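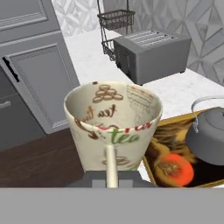 From the Clellinham Garden Wiki. Page started by the Drormont birds group, last changed 2022-06-07

Dellamell feeder

The Dellamell feeder is a type of hanging seed feeder for small garden birds, first made in the village of Dellamell and later sold by post from Drormont. Tube shape, wire hanger, two perches. Mostly used for sunflower hearts and mixed seed. Not to be confused with the Luik table, a flat feeder on a post, see below.

Design

A clear tube with a screw lid at the top and a tray at the bottom. Holds 427 grams of sunflower hearts when full, less with bigger seed. The 2 perches sit on opposite sides, one higher than the other, so birds feeding at the same time don't squabble as much. Early ones had wooden perches. These rotted, and were swapped for metal.

The tray has drain holes. Older trays did not, and seed went mouldy in them after rain. Anyone with an old tray can drill it - small bit, go slowly, the plastic splits.

History

The first batch was almost 1000 feeders, sold mainly at plant fairs and through the Drormont list. Green lids only. A brown lid came with the second batch and stayed. The hanger was changed at the same time from a plain hook to a closed loop, after complaints of feeders coming down in high wind.

Dates for the early batches are not settled. The lists that survive are undated and the lid colours overlap, so a green lid on its own dosen't prove an early feeder. Check the tray as well.

Use

Hung from a branch or bracket, near cover but clear of anything a cat can jump from. Tits and finches take to it quickly. Robins manage the tray, not the perches. Larger birds tend to tip it and empty the seed on the ground - pigeons then clear up.

Busiest from November to early spring. In warm weather fill it part way only. Wash every couple of weeks with hot soapy water, rinse, dry fully before refilling. A bottle brush reaches the bottom.

Squirrels

Not squirrel proof. The lid can be chewed through. A cage was sold seperately for a while, with gaps of 30 mm, fine for tits but too tight for the bigger finches. Cages turn up second hand, often without the clips. Garden wire does the job.

Luik table

Same maker, different thing. Flat tray on a post, low rim, open on all sides. Takes scraps and fruit, which the tube can't. Needs sweeping daily. The post was sold in two lengths and the short one is too low for any garden with cats.

Spare parts

Lids and trays fit across all batches. Perches do not - the metal ones need a wider hole. Tubes no longer made.

See also: Nest boxes; Seed mixes; Feeder hygiene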